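4.2 Hand and Claw Comparison

The second set of trials compared the two end effectors fitted to the bimanual platform. The left arm carried the Rundia hand, a multi-fingered design with a black printed housing. The right arm carried the Droris claw, a single jointed finger linkage driven from a boxy housing at the wrist. The arms themselves are the same model, and both ran the Alla controller with the gains used in Section 4.1. The only settings changed between the two sides were the tool mass and the tool center point.

We chose a small set of objects that a lab would have on the bench anyway. These included product cartons, cable spools, printed brackets, and a depth camera on its stand. The stand is harder than the cartons. It is low and square, the useful grasp surfaces are short, and a gripper that comes in at the wrong angle will touch the lens side of the camera before it reaches the base. The carton has flat sides and can be pushed without harm, so it was used to set the approach speed for both tools.

Each trial began with the operator placing one object at a marked pose and ended when the object had been lifted clear of the table and held, or when the controller reported a timeout. The timeout was 7 seconds from first contact. A grasp that slipped and was then recovered inside the timeout was still scored as a success, but it was logged separately. In total we ran 214 trials. Trials stopped by a communication fault were repeated and are not part of that total.

Pooled over both tools, 79 percent of the trials were scored as successes. The pooled number hides a difference in how the tools failed. With the hand, most failures came early. The outer finger touched the object during the approach and turned it away from the planned pose, and the remaining fingers then closed on an edge or on nothing. With the claw, the approach was usually clean and the failures came during the lift, when the object rotated about the contact line. Adding a rubber pad to the claw tip reduced the rotation on the cartons but made no clear difference on the stand.

Cable routing also mattered more than we had planned for. Both tools have a cable running back along the arm, and both cables need slack for the wrist to turn. On the hand side, the slack formed a loop below the housing that limited how far the wrist could roll before the cable pulled tight. We shortened the loop once, after the first four sessions, and did not change it again. On the claw side the cable hangs under the housing and stayed clear of the table at all the heights we tested. The depth camera has its own cable, so the planner was given a keep-out volume behind it.
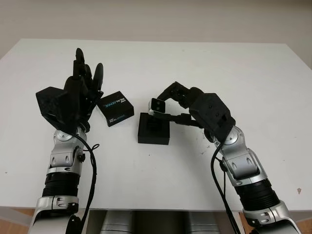
Figure 4. Workspace with the hand on the left arm and the claw on the right arm. The claw linkage is over the camera stand, and the carton is beside the hand.

Approach direction was handled differently for the two tools. For the hand we used the side approach from the Lindemann grasp library, with the palm upright and the fingers partly curled. For the claw we wrote a top approach that brings the linkage in over the object and then down behind it. We tried the side approach with the claw as well, but the housing is wide and came too close to the tabletop on low objects. Those attempts were made during setup and are left out of the results.

Both tools were run at the same closing speed. The hand could probably close faster on the cartons, but a separate speed for each object would have made the comparison harder to read. Section 4.3 repeats the claw trials with the wrist camera turned on.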